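Sorting Out the Drawer (and Everything Else With a Cord)

Posted 19 April 2022

I spent most of last weekend on the floor of our hall closet, and I have opinions now! We moved into this apartment in November and I swore I'd unpack the "misc" boxes properly. I did not. I shoved them in, shut the door and leaned on it. So these are my notes from finally dealing with it, in no special order, for anybody else whose closet fights back.

Start with the cords

Pull every single one out before you decide anything. I know, it looks awful for a while. Lay them out straight on the rug and put the matching ends together. I had four chargers for a phone I traded in years ago and not one for the hand vacuum, which turned up later in a boot.

Wrap each cord loosely, in big loops, and close it with a strip of the hook and loop tape you buy on a roll. Please don't wind them tight around your hand and elbow like my whole family does (sorry, Mom) - the ends get bent right where they meet the plug, and that's where mine always give out first.

Masking tape and a marker are all the label you need. Write what the thing is for, not what kind of plug it has. "Blue lamp" beats "small black adapter" every time.

Black things in black bins

My worst habit is buying dark storage for dark stuff. You peer in and it's all one lump, and you end up feeling around with your fingers. I switched to white dishpans from the grocery store and I can find things now without a flashlight. If you're stuck with dark bins, line the bottom with a piece of light shelf paper or even an old pillowcase.

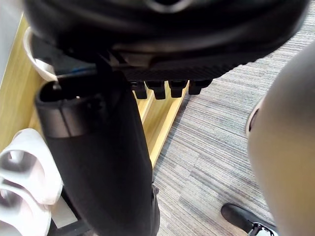
Small parts and screws

Freezer bags, the kind with the white patch you can write on. One bag per piece of furniture. I tape the bag to the underside of the furniture itself if there's room, so the hex key travels with the bookcase the next time we move.

For loose screws I tried a jar first, and a jar is just a place where you can't reach the one you want. An old muffin tin is much better for sorting, and then everything goes into bags.

Wiping down dusty plastic

Dry first, then damp. If you go straight in with a wet rag you make a gray paste and push it into every groove. I use a soft paintbrush on anything ribbed or vented, then a cloth barely wet with warm water and one drop of dish soap. Unplug it before you start, and leave it unplugged until it has dried all the way. Overnight if you can stand to wait.

Skip the furniture polish on plastic handles. They get slippery and then they get dusty again twice as fast.

Before you shut the door

Leave one shelf with space on it. I gave mine 20 inches, and it has already saved me from starting a new misc box on the floor. The bag of dead batteries is still sitting by the front door, waiting for me to take it to the drop-off.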